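Celeste Saavedra
@celestesaavedra
Cleared the desk in January and I'm finally writing down what I did with the paper. Short thread.

1/
Starting point: one cardboard box of paper that had moved with me twice. Lease, tax forms, dental bills, the manual for a dishwasher I don't own anymore. The box weighed more than the chair.

2/
First pass was keep or shred. I gave it one evening and didn't read anything past the first page. Most of the box went.

3/
The paper I look at every month stays on the desk. Everything else goes in the closet. Tax returns are in the closet. So is the deed to my grandmother's house, which is from 1952 and doesn't need to be within arm's reach.

4/
I tried flat trays before this. Whatever was on the bottom stayed on the bottom. I missed a renewal that way and paid a late fee.

5/
So now it's an upright sorter. Binders and folders stand on their edges and I can pull one without moving the others. Līga Lapiņa suggested it. She has had one on her desk at Plosia for years.

6/
Going vertical only works if the slots aren't stuffed. When a folder gets tight I go through it that week. I leave some slack in every compartment.

7/
Binders are for things with a lot of pages that have to stay in order. Folders are for loose stuff that will leave again soon. Receipts waiting on a refund go in a folder.

8/
The sorter sits on the right side of the desk. I write on the left and the lamp cord used to run across everything. It goes down through a grommet hole at the back now.

9/ 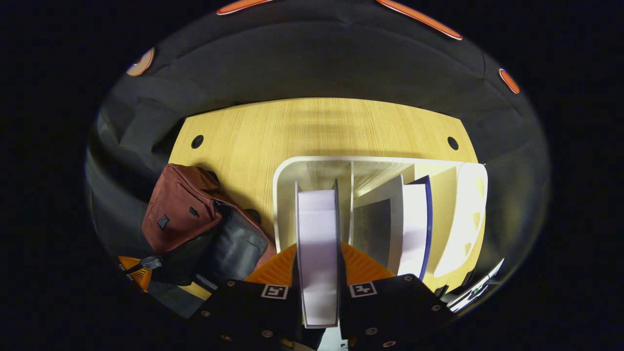
White sorter on the right, tall white binder in the first slot.

10/
Someone will ask about labels. I put them on the spines at first and they peeled. Now I write inside the front cover in pencil. There are few enough that I know them by sight.

11/
Scanning: I scan the closet stuff, since I never want to dig for it. Last count was more than 600 pages. The desk stuff I don't bother with.

12/
Algirdas Rebane asked what happens to mail. It gets opened standing up by the recycling bin. If it survives that, it goes straight into a folder.

13/
Next is the drawer with the chargers in it. Separate thread when I get to it.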